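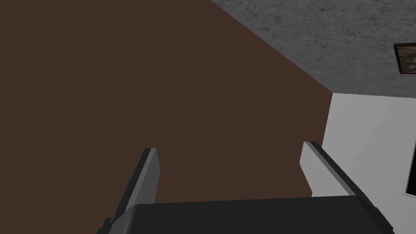
My sister told me the ferry would wait for me if I called ahead, and that I should stop worrying and pack a coat. She was wrong about the ferry. It left Plumell at noon with three cars and a truck of feed on it, and I stood on the dock with our father's clock in a cardboard box and watched it go.

The next boat was at six. I asked the woman at the ticket window if there was anywhere to sit and she pointed up the hill at a diner called Turunen. I carried the box up there. It was July but the wind came straight off the water and I was glad of the coat.

The clock had hung in the kitchen on Flalavard for as long as either of us could remember. Our father took it with him when he moved to the mainland, which my sister never forgave. It lost four minutes a day. He set it every morning before coffee by the radio, and he never had it repaired. When he died it came to me with his tools and a savings account with 270 dollars in it. My sister got the house, where she was already living. She called in June and said she wanted the clock back on its nail.

"You could mail it," I had said.

"You could bring it," she said. "You haven't been here in 29 years."

I hadn't known she was keeping track. I had thought it was less than that.

I ordered soup and a grilled cheese and put the box on the seat next to me. A man at the counter asked what was in it and I told him. He wanted to know what kind of clock. I said I didn't know, it was round and had a white face. He said his wife's people had one like that and it was worth 3000, and they sold it to a dealer in Promatden for 60. He told this story to the waitress too, though she had plainly heard it before. Then he paid and went out.

At two o'clock I called my sister from the phone by the restrooms.

"They didn't wait," I said.

"Who did you talk to?"

"I don't know. A man."

"You should have asked for the office," she said. "The man on the dock doesn't decide anything." I could hear her moving pans. "I already put the chicken in."

"I'll be on the six."

"It'll be dry by then."

"I don't mind dry."

She was quiet for a while. Then she asked if the clock was running. I said I had taken the battery out for the trip.

"It doesn't have a battery," she said. "It winds."

I told her he had changed it. He must have had it done in Promatden, the second or third year he lived there, because when I took it off his wall there was a little black box on the back where the works used to be. I had figured she knew. It had kept good time at my place since February.

"Then what was he setting it for?" she said. "I called him every morning at seven. He always said hold on, I'm setting the clock."

I didn't have an answer for that. I had heard him do it too. He would put the phone down on the counter and be gone for a minute or so, and you could hear the radio, and then he would come back and ask about the weather. I hadn't known she called him every morning. I had called on holidays.

"Maybe he set it wrong at night," I said.

"Why would he do that?"

"I don't know."

"Well, bring it anyway," she said. "I'll take the chicken out and put it back in later. Is it cold over there?"

I said it was windy. She said it was windy there too, and that she had told me to pack a coat, and I said I had.

I went back to the booth. The waitress had cleared the soup and left the sandwich, and she had moved the box over against the wall so it wouldn't get knocked off. I had three and a half hours. I opened the flaps and got the battery out of my coat pocket and put it in. The second hand started up. There was a clock over the pie case, and I looked at it and turned the little wheel on the back until they matched. Then I turned it four minutes slow, closed the box, and ate my sandwich.

At half past five I walked down to the dock. The ferry was already in. The man who took my ticket asked if I was the one who had called that morning, and I said yes. He said they had waited – ten minutes, which was more than they were supposed to. I told him I had been on time. He looked at his watch and shrugged, and I went on board and found a seat out of the wind, with the box on my knees.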